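11/28/25

Day 13 with the Jalus arm, and I have now spent more time with it than with some of my relations. The trial runs out when I stop paying, and Grokeo have worked out that I am the sort of person who forgets to stop paying.

Got up late. Drank tea standing over the table in the back room and reread the welcome leaflet, which promises "useful handling from the first afternoon". The first afternoon I spent looking for a screwdriver. The second I spent on the Grokeo website, where the help page for my arm and the help page for a different arm are the same page with a different heading.

Cost so far is £674 for the kit, plus the monthly fee for the lessons service, where you show the arm how to do a thing over and over and their computers go away and think about it. The review for Bevan is meant to be 900 words and I have a title and a complaint. Bevan pay on publication. I mention this to myself for encouragement.

Today's job was shape sorting. The lessons service has a ladder of tasks and you are not supposed to skip rungs. Rung one was pushing a block along the table, and I passed that, or the arm did, it's hard to say who gets the credit. Rung two is foam shapes into a foam board. A toddler's toy, in other words, and the leaflet is quite stern about it. Foam, it says, is forgiving. I should like to meet the person who wrote that and hand them a foam cross. 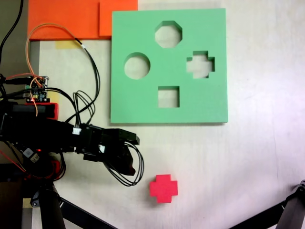
Rung two: green board, red cross, Jalus on the left.

The circle is easy because a circle can't be the wrong way round. The square is fairly easy. The octagon looks frightening and is mostly a circle with opinions. The cross is the one. It has to be lined up properly or it just sits on top of the hole like a hat, and the arm, which has no shame at all, opens its fingers and goes home as if it had done it.

You need 20 good demonstrations before the service will take a lesson. I did mine before lunch, guiding the thing over by hand, and threw several out for wobbling. Then the upload. The progress bar went to the end, thought better of it, and started again from the beginning. I made a sandwich. I ate the sandwich. I read the whole of the warranty, which covers the motors and the gripper and does not cover "disappointment arising from use". They may have meant something else by that but it's there in black and white.

Lesson came back at ten past three. First go on its own, it picked the cross up very nicely, carried it across the board and let go of it over the square hole. Second go, the same, with more confidence. I moved the board a bit to the right and it went for where the board used to be. Put it back and it got the cross in at the fifth attempt, and I said "oh, well done" out loud to a machine, in a room by myself, at my age.

Final score for the afternoon: 2 in, and the rest best described as near the board. I want to be fair in the review. The gripper is good. It closes gently and it hasn't dented the foam yet. The wiring is a disgrace. There are wires looping about all over the top of it, and I live in fear of the arm catching one on its way past and unplugging its own brain. For that money I'd expect a cover, or at the very least a bag of cable ties. I shall buy the cable ties and put the price in the review, to be petty.

The support people did write back. They suggest more demonstrations and "more varied light". It is the end of November. The light in that room has two settings, grey and lamp. I tried lamp. The arm did no worse, so I suppose that's a finding.

Also had a message asking whether I'd like to upgrade to the Enbridge plan, which does the thinking faster and gives you rungs six to nine. Rung seven is folding a tea towel. I have a drawer of tea towels and have never once wished they were folded by somebody else, but I looked at the price for longer than I should have.

Ought to write the first paragraph tonight. Have written this instead. Tomorrow: cable ties, milk, ring the dentist, and try the cross again with the board taped down, if I can find where I put the good tape. Left everything out on the table for the morning, arm switched off at the wall. Checked twice.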